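Anyone else going to the Brurbridge cellar dig in April?
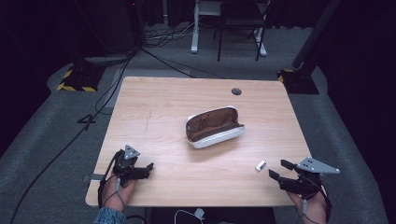 Page 5 of 8

waredance
Signed up last night for the full week. I did one season of field walking and that's it, so go easy on me! Is it worth buying my own trowel?

obilyk
Yes, buy one. The loaners at Brurbridge are worn down to nothing – I had one last year that was more of a spoon.

Grellard
Disagree. They got new ones after Peter Vávra took over the finds shed. Save your money for knee pads.

waredance
OK, knee pads it is. Is the cellar really 1700s? My cousin swears it's older.

rozalia_l
The brick is later than people want it to be. We bagged 29 bits of clay pipe from the lower fill and Peter dated most of them after 1760.

obilyk
Fill only tells you when they filled it, Rozália. The floor could be a good deal older.

rozalia_l
Could be, sure. Show me one thing from under the floor and I'll buy you lunch.

Grellard
You two had this same fight on page 2. Anyway, parking is on the church side this year, and the fee is 200 for the week with soup included.

waredance
Soup! Sold. See you all there.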